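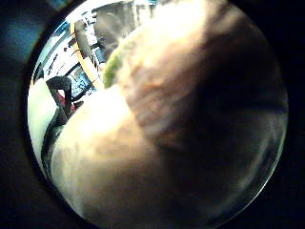 STORAGE AND TIDYING

Forum > Around the House > Storage and Tidying > Small soft bits, how do you sort them?

We use cookies to remember your login and to see which threads are being read. Carry on browsing to accept, or change your settings.

Small soft bits, how do you sort them?
362 views

marrowfat
I'm going through the toy and craft cupboard and I'm stuck on the small soft things. The fuzzy yellow-green one in my hand is a fair example. It isn't part of a set, it doesn't go with the bricks or the cars, and it's too good to throw out. There are plenty more like it in different colours and sizes.

At the moment they all live in one deep Luner tub on the bottom shelf. The small ones sink, so the whole tub gets tipped out on the floor every time. The cupboard is 161 cm high with fixed shelves and I don't want to buy another piece of furniture. Would you sort by colour, by size or by what they're used for?

teatowel_rail
Size. Colour looks nice for a day and then the children put everything back anywhere. Shallow tray for small, your tub for big. They can manage that without being told twice.

halfpint62
I'd say by use. If something gets thrown about, it goes with the outdoor things by the back door. If it gets glued to card, it goes with the craft things. Size doesn't tell you anything about where you'll want it.

teatowel_rail
But half of them get used for both. Ours do anyway. You end up walking to the back door for something to glue.

halfpint62
Then you pick one and stick to it. You've got the same problem with scissors and people manage.

northlanding
Fuzzy things pick up every crumb and hair going, so whichever way you sort them, put a lid on. I had mine in an open basket under the stairs and had to go over each piece with a clothes brush before anybody could use them. The Sorrentino boxes with the clip lid are all right. The lids on the cheaper ones split at the corners.

marrowfat
The lid is a good point, thanks. I did find a fair bit of fluff at the bottom of the tub and I couldn't tell you which pieces it came off.

Does anyone wash theirs? I'm wary of putting the felty ones through the machine.

northlanding
I wouldn't. I did a cool wash with some felt shapes in a pillowcase and the dye ran on the red ones. Damp cloth, then leave them on a rack overnight.

gravelpath
I've washed similar in a net bag with no trouble, 30 degrees and a slow spin. They came out a bit smaller and a bit rougher but perfectly usable. It depends what's in them. If you don't know, try one you don't care about.

northlanding
A bit smaller and a bit rougher is what I'd call trouble.

gravelpath
Fair enough. Mine only get thrown for the dog.

oldbiscuit_tin
153 posts on here and I think most of them are me telling people to get rid of things, so here's another. Do you need them all? I'd keep a box's worth and pass the rest on. Our playgroup is always asking for soft bits and will take odd ones. If the box is full, something has to leave before anything goes in.

marrowfat
I've thought about it. Some could go. The trouble is they're the things that get played with most, more than anything that came with instructions. I'd sooner lose the jigsaws with pieces missing.

oldbiscuit_tin
Lose those as well.

halfpint62
If you're keeping them in the cupboard, can you use the door? I put a Zostwood hanging pocket thing on the inside of ours. It holds small items well and you can see what's in each pocket. Measure the gap between shelf edge and door first. I didn't, and ours wouldn't shut until I'd moved the hooks.

teatowel_rail
Pockets are no good for anything bulky, it pushes the door open.

halfpint62
I did say small items.

marrowfat
Update. I've gone with size in the end, sorry halfpint62. 2 lidded boxes on the middle shelf, small in one and large in the other, and the tub has gone up to the loft with the spare bedding in it. I asked at Skarkorard about the hanging pockets but they were out of stock until May, so I might still try those for the ribbons and pipe cleaners.

The green one went in the small box. It's a bit borderline and I had to press the lid down.

teatowel_rail
Large box, then. If you have to press the lid it'll pop off the first time someone carries it.

marrowfat
Moved it.

gravelpath
Did you wash any of them?

marrowfat
Wiped with a cloth. They're on the airer now and the boxes will stay open until the morning.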